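Speaker notes: Holding Its Hand
Loresdale Robotics Meetup, Saturday, upstairs room

Slide 1. Title

Wait for the people with plates to sit down. Say hello. Thank Loresdale for the room and the projector that only likes one of my two cables.

Start with the confession. My job title has the word "autonomy" in it, and I spend most of my working day moving a robot arm myself. I pick up a lid, I put it on a bowl. Then I do it again. My mother believes I am in artificial intelligence.

Slide 2. Two ways to show a robot a task

Keep this short, half the room knows it.

By hand: you switch the arm into its floppy mode, grab it near the wrist and drag it through the job. The arm writes down its joint angles. It feels like teaching a tall, polite person to dance.

By remote control: you stand somewhere else with a controller and the arm does what your hand does, a little later than you would like. We used hand guiding at Omatcombe for the first few months. Shoulders were mentioned in the retrospective. We moved to remote.

Ask: who here has done either? If several hands go up, skip the dance joke next time.

Slide 3. Why we practice in simulation

We have one real arm and a lot of people who want it. Zekari is our simulated setup, same controller, same task list. You can drop a bowl 3000 times and never buy a bowl.

The downside is that your hand gets no feedback. On the real arm there is a noise when you press into the table. In Zekari you press into the table and carry on with your life, and the recording looks lovely right up to the moment you run it on hardware. (Pause. Somebody always laughs who has done this.)

Slide 4. The table

Leave this one up for a while. The task is "put the yellow lid on the white bowl." People expect a tidy table with a lid and a bowl on it. We fill it with clutter on purpose, and the clutter gets shuffled between recordings. 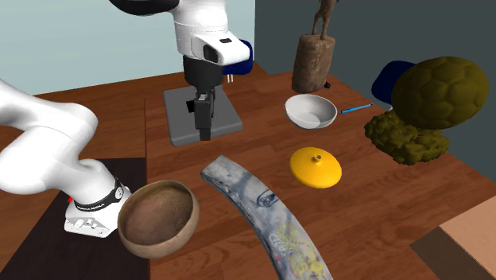 Slide 4: Zekari, arm over the gray plate, yellow lid and white bowl farther back.

Point at the lid first. It lies flat and has one small knob, so the knob is your handle. Every new operator goes for the rim. The fingers are narrow and the rim is low, and you end up chasing a saucer across the wood.

Then the second bowl, the wooden one by the base. Same general idea as the target, wrong bowl. If all your demonstrations have a single bowl, the policy learns "bowl." If you want it to learn "white bowl," it has to see you ignore the other one.

Expect a question about the long curved board with the lettering on it. Answer: it is an obstacle. Follow-up question will be whether it is a skateboard. Answer: it is an obstacle.

The green ball and the lumpy green thing under it are there for color and shape. I have grown fond of the lumpy thing. Don't say this out loud.

Slide 5. What a good demonstration looks like

Dull. Approach from above, slow down, close, lift, go. Our early recordings are full of flourishes, as if the operator was being graded on wrist work. The policy copied the flourishes faithfully and missed the knob.

Our house rules, read them out:
Start from a different spot each time.
No stopping to think in midair. The robot will learn to stop in midair, and it has nothing to think about.
If you fumble and recover, keep it. Recoveries are worth having.
If you fumble and swear, keep it. There is no audio.
Swap operators after 7 recordings.

That last one came from the Saengthong project, where one very patient person did everything and the arm picked up her habit of coming in from the left. Put the bowl on the right and it went the long way around, every time.

Slide 6. Numbers, such as they are

We trained one version on demonstrations from five people and one on a single operator, same total. The mixed set looked messier on the plots and coped better when we moved things. I would not hang a paper on it. Four of the five operators also thought theirs were the good ones.

Slide 7. Try it

Laptop and controller are on the side table. The task is loaded. Go for the knob.

Questions. If there are none, ask the front row whether they think it is a skateboard.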